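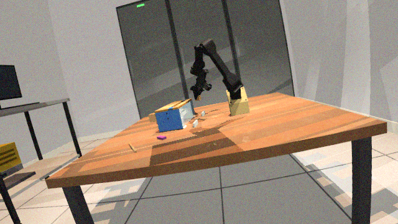 The shared bench as it stands in our planning simulation, with the arm over the blue storage box.

Buying a bench arm: your questions answered

Last updated July 2023

We put this page together for the schools, colleges and small workshops that come to Brelus wanting help with their first robot arm. Most of you write with the same worries, and they are perfectly sensible worries, so please don't feel silly for having any of them. If yours is missing, write to Freya Cheetham on the planning desk and she will do her best to help.

Do I need to buy the arm before I start planning?

Please don't! We would much prefer that you start with a simulated bench, like the one at the top of the page. You can put a few small blocks and a stick on the tabletop, add a box with a lid, and find out whether the arm can get to all of them before a single order form has been filled in. Moving a table in the simulation takes a moment. Moving a real one, once the base has been bolted down and the cables run, takes an afternoon and a fair amount of grumbling.

What does a planning session cost?

It is £612 for a full bench plan, and that covers the room model, the layout, a written kit list and one round of changes. If you go on to buy through us within the same financial year, we take the fee off the final invoice. Further rounds of changes are £50 each. We used to fold them into the first price, but people who only wanted one round were paying for those who wanted six, and that didn't seem fair to anybody.

What do you need from me to model my room?

A floor plan with measurements, the height of your table, and the position of doors, pillars and sockets. Do tell us about large areas of glass as well. Tinted doors behind a bench can matter a good deal if you mean to use a camera later on, and it is much nicer to find that out early. A few snaps on your phone are welcome, and they needn't be pretty.

How large should the table be?

Larger than you think, as a rule. People measure the reach of the arm and stop there, and then find they have nowhere to put a box or a parts tray, or their own elbows. We suggest setting the base towards the back of the table, near the middle, so the working area opens out in front. That does mean thinking about what stands behind it, and whether somebody will need to walk through there while the arm is moving. If there is a doorway at the back, tell us how often it gets used.

Can I use a table I already own?

Very often, yes. What we care about is whether it is level, whether it wobbles, and whether the top will take the fixings for the base. A heavy wooden table can do very nicely. Tekle Fikre, who looks after installations, will ask you to lean on each corner and report back. It sounds rather old-fashioned but it has saved several customers the price of a new bench.

Which gripper should I budget for?

Start from the smallest and the most awkward thing you will ask it to pick up. A flat block lying on wood, a thin stick at an angle and a tiny cube sitting on top of a box lid are three quite different jobs, and a gripper that is happy with one may fumble another. Our usual starting point is the Duvum two-finger model, with the Sendberg as the dearer choice for fiddly work. Send us your list of objects and we will try them in simulation first, so you are not buying on hope.

Will the real arm behave the same as the simulated one?

Not exactly, and I would be wary of anyone who promised you that it would. Reach and layout carry over very well. Friction, soft materials and loose cables carry over much less well, and cables are the thing we find people leave out of the sums altogether. If yours is going to lie across the tabletop in loops, put it in the model, and then put some money aside for clips and a proper cable guide. We ask everyone to keep 10 per cent of the budget back for bits and pieces of this kind. You will spend it, I'm afraid.

What tends to get forgotten in the budget?

Apart from the cable guide, the usual ones are:
Delivery to an upstairs room
A desk, monitor and keyboard for the operator, set to one side of the bench
Spare finger pads
Training for a second person, in case the first one changes jobs
Electrical work, if the nearest socket is on the wrong wall
Safety measures, once your risk assessment has been done

That last one varies so much from room to room that we won't guess at a figure on a web page. Ismail Zaki can talk you through it, and he is very patient.

How long does it all take?

A plan is normally with you 14 working days after we have your measurements. Arms themselves depend on the maker. The Kröger bench models are usually the slowest to arrive, so if you would like one working by October, it is best to get your order in before the summer break. We will always give you the maker's date as well as our own, cheerier one - and you should plan around the maker's.

Should I lease or buy?

If you have a grant that must be spent by a certain date, buying is generally simpler. If you aren't sure the work will carry on past a year or two, leasing lets you hand the kit back without much fuss, although you will pay more over the full term. Siobhán Sheehan has a worksheet that sets the two side by side, and she is glad to fill it in with you over the phone.

May I show the simulation to my governors or my manager?

Of course, and plenty of people do. You are welcome to use the stills in a funding bid, and we can record a short clip of the arm going through its paces on your own layout. Please label it as simulated wherever you use it.

Can I come and see a real arm first?

Yes, visits are free and there is always a kettle on. Ask for Salvador Brandão when you write, tell him what you would like to pick up, and bring a few of the objects along with you in a bag.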